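# Trying out the Brunet two-arm kit (project report, second draft)

My project this term was to take the Brunet bench kit, which our department got on a semester loan from Arkova, and figure out whether next year's intro lab at Rondthorpe should use it. So this is half report and half review, and I'm going to be pretty blunt in places because Elli Niskanen told me the first draft read like a brochure!

What you get is two arms, a gripper for each, the control boards, and a software package that wants to update itself every single time you open it. The frame and enclosure were already in our lab, so I only had to bolt things on and run the wiring. The manual has 51 pages and I think I used maybe a third of them (the section on cable routing is good, the section on calibration assumes you already know how to calibrate). Arkova's support people did answer my emails, usually by the next morning, and they sent a corrected calibration sheet in September that should really be in the box.

For the task I picked cloth. Everybody demos these kits with blocks, and blocks are easy, you close the gripper and you're done. Fabric bunches up, it slides, it hides its own corners. The goal was to start with a piece lying on the table, have the arms pinch an edge, and pull it out flat enough to fold in half. I drove the arms by hand through the software first, saved the moves that felt okay, and then played them back.

I spent way more time than I expected on the cables. They follow the outside of each arm in big loops, and you want the loops big, so the wrist can turn without tugging on anything. Mine are still kind of generous.

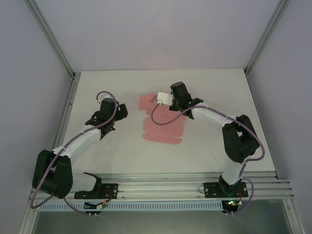 The cable slack is what most people who stopped by had opinions on. Zeyu Yin thought I should shorten every loop and tie it down at the elbow, and said that a kit at this price ought to come with proper clips for that anyway. I tried it his way on one arm for an afternoon and the wrist felt stiff at the end of its travel, so I went back. He's right about the clips though.

## How it went

I ran 30 folding attempts with the saved moves and counted a fold as good if the edges lined up to within the width of my thumb (not very scientific, I know, but it was consistent, same thumb). I got 22 good ones. Most of the bad ones came down to the gripper closing on two layers at once and dragging the whole piece along with it. Slowing the approach helped a bit. Starting with fewer creases helped a lot, which kind of defeats the point.

## Would I recommend it?

For the intro lab, yes, with one big condition: somebody has to rewrite the setup instructions first. A team of 2 could get through assembly in a lab session if they had a decent checklist, and I've started one in the shared folder. The arms themselves are solid and I never felt like I was going to break them.

For research stuff I'd look at the Fludley kit too before spending money. I haven't used it, I've only read the spec sheet, but the grippers are swappable and for cloth I really wanted softer fingertips.

Still to do: repeat the runs with a thicker fabric, add the wiring diagram as an appendix, and ask Arkova what a spare gripper costs.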